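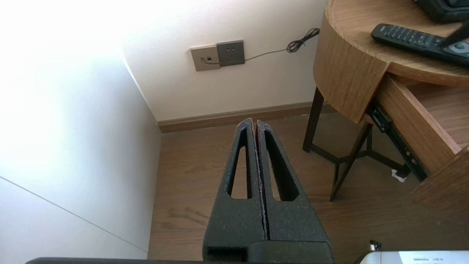 *A robot's two black fingers, seen from its own wrist, with a small round table to the right. The table's drawer is partly open.*

# A day out with the robots

Every January, the robot workshop at Bestaddale opens its doors to visitors. Families and school groups can walk in, watch the robots at work and ask the people who build them as many questions as they like. This page explains what you might see on an open day and how it all works.

## What sort of robots are they?

When people hear the word "robot", they often think of a metal person with a face and two legs. Most robots don't look like that. The ones at Bestaddale are arms. Each arm has joints, a bit like your shoulder, elbow and wrist, and a motor at every joint to make it bend or turn.

The arms in the main hall are called Jimon arms, after the workshop that makes them. They are being taught to do ordinary jobs in ordinary rooms, such as putting a cup on a shelf or closing a drawer.

## What is a gripper?

At the end of the arm is the part that does the holding. It is called a gripper. You have five fingers on each hand, but a lot of robots manage with two. The fingers move together to pinch something and move apart to let it go.

Look at the fingers in the picture. They are tall and get narrower towards the top, and each one has a long gap cut through it. You can see the floor through the gaps. The tips are almost touching.

Fingers come in many shapes. Thin tips are good for picking up small things, while wide, flat ones are better for boxes. Some fingers are stiff. Others bend a little when they press against something, so that they can wrap round it. At the open day there is a tray of spare fingers that you are allowed to pick up and squeeze.

## How does a robot see?

A robot has no eyes, so it uses cameras. One good place for a camera is the wrist, just behind the gripper. Wherever the hand goes, the camera goes too.

Try this at home. Hold a cardboard tube against the inside of your wrist and imagine you could see only through that. You would get a very good view of your own fingers and whatever they were reaching for. You would not see much of the room behind you. A robot with a wrist camera has the same trouble, and that is why many of them have a second camera on a stand.

A camera only collects patches of light and dark. The robot's computer has to work out what they mean. Bright sunshine makes this harder. In the picture, the sun has made part of the wall on the left look almost pure white, and a computer can't find many clues in a plain white patch.

## Why practise in a room?

Factory robots have a fairly simple life. The same part arrives in the same place every time, and the robot does the same thing to it. A room that people live in is much messier. There are cables on the wall, remote controls on tables and bits of paper on the floor. Chairs get moved and curtains get opened.

So the team at Bestaddale sets up rooms with furniture in them. One day the table might be near the window, and the next day it might be in a corner. A robot that can only manage a drawer when the table is in one exact spot is not much use to anybody.

## Why are drawers difficult?

You have probably opened so many drawers that you don't think about it any more. For a robot, there is a lot to get right.

1. It has to find the drawer and work out which way it slides.
2. It has to get its fingers to the handle or the edge.
3. It has to hold on tightly enough.
4. It has to pull in a straight line.
5. It has to stop before the drawer comes right out.

Many drawers run on metal slides, like the black one under the drawer in the picture. If the robot pulls to one side, the drawer can jam. A person feels this at once and wiggles it. A robot needs sensors to notice that it is pulling too hard, and then it has to be taught what to do next.

## How does a robot learn?

The team uses a method called showing. A person guides the robot through the job with a set of controls while the computer saves everything that the cameras see and everything that the joints do. Then they do it again, and again, with the furniture in different places.

For one simple job, they might record 100 tries. For a harder one it can be up to 3000. The computer looks for patterns in all those tries, and after that the robot has a go without any help. It often gets things wrong at first – it may stop too soon, or close its fingers on nothing at all.

The program that does the learning is called Huvotero. On the open day you can see it running on a big screen next to the arm.

## What can visitors do?

The drawer demonstration lasts 22 minutes, with time for questions afterwards. In the Bensaid Room next door, you can take the controls and try guiding an arm yourself. Most people find it hard to judge how far away things are, and grown-ups are no better at it than children.

You will be asked to follow a few rules:

- Stay behind the yellow line when an arm is moving.
- Tie back long hair and tuck in scarves.
- Keep your hands off the red button unless someone needs to stop the robot in a hurry.
- Leave food and drink in the entrance hall.

Groups can have up to 30 people. The doors open at ten o'clock, and the last demonstration starts at three.

## Words to know

**Gripper:** the part of a robot that holds things.

**Joint:** a place where a robot arm can bend or turn.

**Motor:** a machine that makes something move, usually using electricity.

**Sensor:** a part that measures something, such as light, heat or how hard the robot is pushing.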